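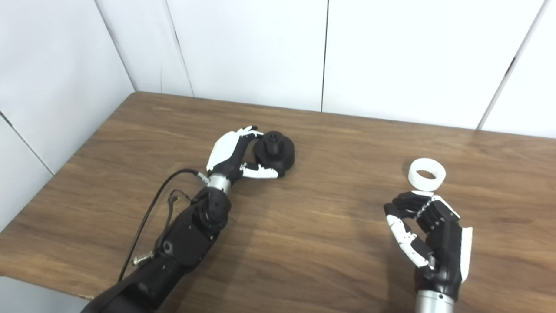

Equipment planning meeting
April 2025

In the chair: Jozefína Šimek
Also present: production, maintenance, purchasing, finance

1. Previous minutes
Agreed, with one correction. The Westis quote was for one pair of hands, not two.

2. Second assembly station
Two suppliers have now quoted. Westis can deliver in 14 weeks, Michalík in seven. The Michalík price leaves out cabling and the first service visit, so the two can't yet be compared. Purchasing to ask Michalík for a full price on the same terms.

Maintenance asked that spare cables be priced as a separate line. The cables at the wrists run outside the arm and should be treated as parts that wear. Finance had no objection provided they come out of the running budget and not the capital one.

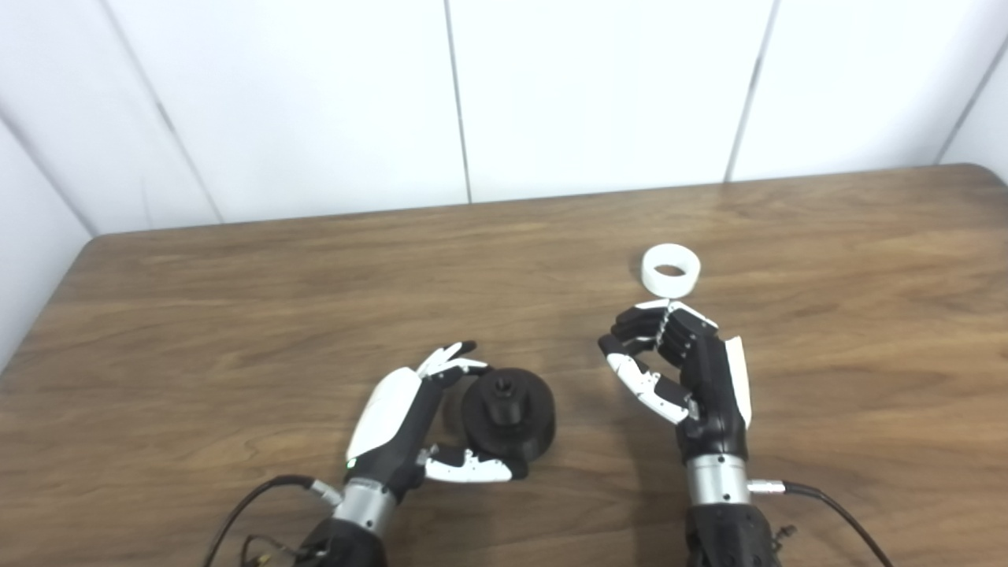
Two-handed handling: black part in the left hand, white ring at the right.

3. Bench and work area
Production would like the second station to have the same size of table and the same white wall panels as the first. Floor space is available next to the Forwood racking, but the racking has to move before anything is ordered. Maintenance will measure up and report back.

4. Parts for trials
Stock stands at 147 rings. Production asked for 320 so that both stations can run trials together. Agreed. The order goes to Starnel with the usual monthly delivery.

5. Budget
The capital request has to be in before the half-year review. Finance will carry the second station as a single item — hands, arms, bench and fitting — and show training separately. If the request is cut, the bench and fitting go ahead and the hands wait until October.

Renting was raised again. No one has a current rental price, so purchasing will get one from Westis.

6. Actions
Purchasing: full price from Michalík, rental price from Westis, ring order to Starnel
Maintenance: floor measurements, list of spares
Finance: draft capital request
J. Šimek: agree a date for moving the racking

7. Any other business
None. Next meeting when both prices are in.

This site uses cookies to remember your settings. Accept all | Manage cookies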